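The Tidy-Up Kit That Wants You to Do the Tidying
A skeptic's look at Grarkmont's home data package

By the features desk, 10/4/18

The box from Grarkmont weighs less than you expect for the money. Inside are two hand-held grippers, a charging lead, a pouch of spare finger pads and a card telling you to install the Sukix app before you touch anything else. No robot. The robot comes later, if it comes at all, and the company is careful with its dates. "From December" is as firm as the brochure gets.

What you are buying in the meantime is a way of showing a machine how your home works. You squeeze the handles, the jaws close, and the recordings go off to be turned into lessons. Grarkmont calls this the Household Starter service. I'd call it unpaid training work with a subscription attached, but I was willing to be talked out of that.

The lessons come in packs. Ours was called Clear the Room, and it is mostly litter: bottles, paper cups, wrappers, tissues, all the things that pile up in a room where people eat and sleep and keep their books. The card says to use your own rubbish and your own bin and not to clean up first. That part I liked. Most of the demonstrations I get sent by automation firms happen on a bare white table with one sponge on it.

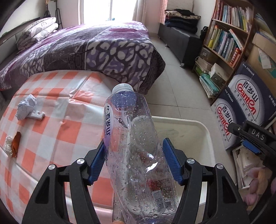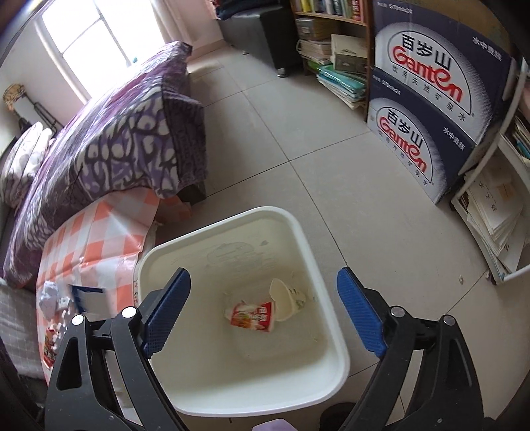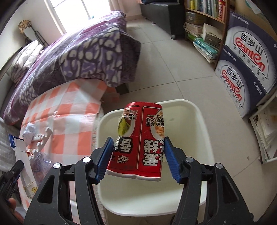 Clear the Room: bottles and paper cups, in a room with the bed, the books and the bottled water left where they were.

The trouble starts with the instructions. Each clip is meant to be a single clean action, start to finish, with no fumbling. Anyone who has ever thrown anything away knows that fumbling is most of the job. The app marks down a clip if you pause for too long, and it marks you down again if you go too fast. After 15 clips I had a score I couldn't make sense of and a sore thumb. The help page suggests "natural movement," then spends three long paragraphs telling you how to move.

Then there is the matter of what counts as trash. I asked Grarkmont's support line how the finished robot would tell a tissue on the bed that wants binning from a slip of paper that has a phone number on it. The answer, which took 2 days, was that the service "learns household preferences over time." Whose time? Presumably mine.

The hardware is better than the service. The handles are comfortable for a short session, the grip is progressive enough that you can hold a thing without crushing it if you pay attention, and swapping a finger pad takes less effort than changing a vacuum bag. Soft, light packaging is still a pain. A flat wrapper on a sheet will slide away from you again and again, and I gave up on one and used my fingers, which the app did not care for.

Two other outfits are selling something along the same lines. Nerico rents its kit by the month and takes it back when you are bored, an honest enough arrangement. Sumampouw sends a technician to your home for an afternoon, which costs more and means a stranger looking through your wastebasket. Neither has a working household robot you can buy either. I asked both for a demonstration in an ordinary lived-in bedroom and both offered me their showroom.

Privacy gets half a page in the Grarkmont booklet. Recordings can be deleted within 3 weeks of upload — after that they are "incorporated," and the booklet does not say whether they can be taken out again. Think about what is lying around your bedroom. Labels, envelopes, book spines, the brand of water you buy. I would want that half page to be a good deal longer before I handed any of it over.

Should you buy one? If you enjoy gadgets and don't mind working for the company that sold it to you, the grippers are well made and the packs are oddly absorbing for an evening. If what you want is a clean room, the old method remains quicker. Grarkmont has promised us a loan of the robot itself when there is one to lend, and we'll run it through the same pack in the same sort of mess.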